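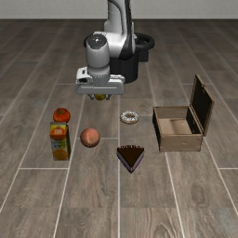 Noémi Kozma left a salaried job in freight scheduling to start Konmont, a bookkeeping and payroll service for tradespeople and small shops. The business now has 234 clients. We spoke on a Saturday morning, which she says is the only time her phone stays quiet.

Kozma did not plan to work for herself. Her employer, Wonurier, moved its office to the other side of the city, and the commute went from a short walk to two buses.

"I gave it a winter," she says. "Then I worked out what I was spending on fares and lunches and started asking what else I could do with those hours. My brother-in-law is a tiler and his receipts were in a bread bag. I did his books for a month and he told two other tilers."

She started with $3,039 in savings and a second-hand desk. Most of the money went on software licences and insurance in the first weeks. She paid herself nothing until June.

Asked what she got wrong early on, she answers quickly. "Pricing. I charged by the hour and I was fast, so I was being paid less for being good at it. I moved everyone to a flat monthly fee. I expected to lose half of them and I lost four."

Her first large client was Estik, a flooring supplier with 41 people on the payroll. She took the contract before she had anyone to help her, and for one pay run she was still at the kitchen table at 3 a.m.

"Everyone got paid on time. I wouldn't do it again, though. I rang them on the Monday and said I needed another fortnight before I took on the rest of the work. They were fine with it. I'd been scared of that call for days."

She hired her first employee soon after. There are now six, most of them part-time and most of them parents. Kozma does the interviews herself and asks every applicant to explain a payslip to her as if she had never seen one.

"Some very qualified people can't do it. Our clients don't want to hear about accruals. They want to know why the number is different from last month."

Does she use a coach or mentor? She did a course through Maeng, a local business centre, and still meets three people from her group for breakfast. They compare rents, bad debts and software. She found the marketing sessions less useful and has never paid for an ad.

Her days are fairly fixed. She starts at seven, does client work until noon and keeps the afternoon for calls. Any call that runs past 60 minutes gets a follow-up email with the main points, a habit she kept from freight.

She is less certain about growth. A competitor offered to buy the business last year and she turned it down after a week of thinking about it.

"The money was decent. But I'd have had to stay on for three years as their manager, and I know what I'm like as an employee."

For now she is looking for a bigger office with parking, preferably on the ground floor. Her brother-in-law has offered to tile the bathroom. He is still a client, and he still brings in paper receipts.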